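The rota on the wall came down in September

For eleven years the nursing rota at Plumeck hospital was a sheet of A3 paper pinned up beside the staff kitchen. Changes were made in pencil, and then in pen when the pencil had been rubbed out too often to read. If you wanted to swap a shift you found a colleague, both of you initialled the box, and the ward sister copied it into a spreadsheet when she had time.

Cor Timmermans, who runs staff services at the hospital, kept the last of those sheets. It has four different colours of ink on it and a phone number that has never been traced.

The replacement is an app called Flusiter. It went live to 706 employees, from theatre nurses to porters, and it puts the rota, the internal phone list, holiday requests and training records behind one login. What you see depends on your job. A porter gets the bed moves for the shift. A ward sister gets her own team's hours and sick leave, and nothing about the ward next door.
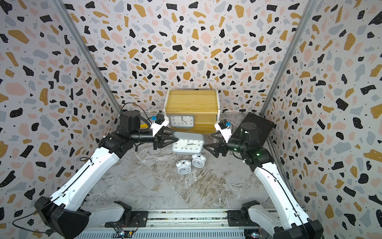
A pine crate in a white frame, set against a terrazzo-patterned wall.

That last part caused most of the arguments. Under the old system anyone walking past the kitchen could see who was off and for how long. Some staff liked it that way, as it made swaps easy to arrange. Others had been complaining for years. One healthcare assistant told me she had come back from a miscarriage to find that people had worked it out from the gaps beside her name.

Timmermans says the access rules took longer to agree than the software took to install. His team ended up with 14 separate roles. They began with six, then found that the night coordinators needed to see parts of everything, that agency staff needed to see very little, and that the two pharmacists who also teach did not fit anywhere. The pharmacists now have a role to themselves.

Benoît Aubert, a charge nurse on the surgical ward, was against the change at first and is still not fully won over. He likes being able to check his shifts from the bus. He does not like being sent a message at ten in the evening asking if he can cover at seven the next morning.

"On paper, they had to ring me," he says. "You think twice before you ring someone. You don't think twice before you press a button."

The hospital has since switched off cover requests between eight at night and six in the morning, except for a short list of urgent ones. Aubert says he still gets more than he used to.
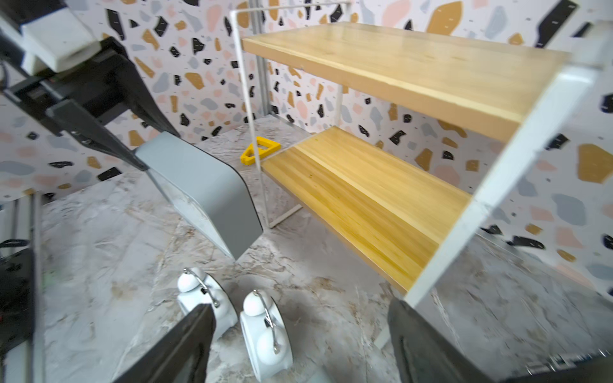
What happened to the phone list

The directory was meant to be the easy part. The hospital had a printed booklet, reissued every other spring, and a second list kept by the switchboard. When the two were compared, 81 numbers did not match. Some belonged to people who had retired. One rang in a linen store.

Cleaning it up fell to the switchboard staff, who did it between calls over the summer. Each entry now has an owner, and the owner gets a reminder twice a year to confirm that it is still right. If no answer comes, the entry turns grey but stays in the list. Timmermans wanted stale entries removed altogether. The switchboard talked him out of it, on the grounds that an old number is often still the quickest way to find out what the new one is.

Two other hospitals in the region have taken a different route. Tawfik, a smaller site with mostly outpatient clinics, bought only the directory and kept its rota on paper. Prorkis bought the full package and then turned off the meeting calendar, after staff were getting the same invitation by email, by app and by text. 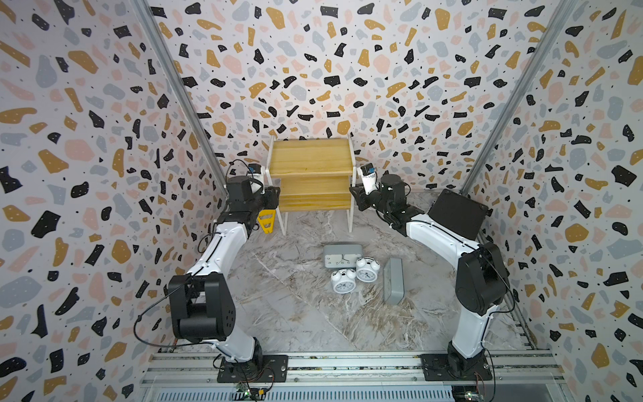 Plumeck kept the calendar but limited it to meetings that affect how people work on the ward, such as a change to the drug trolley or a new form for discharges. Anything else goes out by email as before. Attendance at those meetings has gone up a little, though the hospital also moved them to two in the afternoon, when the early and late shifts overlap, and that may explain it.

Training is where the managers see the clearest gain. Certificates used to sit in a filing cabinet, and a lapsed one might be noticed only at the yearly review. Staff now get a notice 40 days before a certificate runs out, with the dates of the next sessions. The notice goes to the ward sister too, which some staff find heavy-handed.

There are still people who do not use the app at all. Some have no smartphone, and others do not want work on their own phone. For them there is a shared computer in each staff room, and the ward clerk will print a personal rota on request. On the surgical ward, Aubert prints the whole week for his team every time it is published and sticks it inside the door of the stationery cupboard.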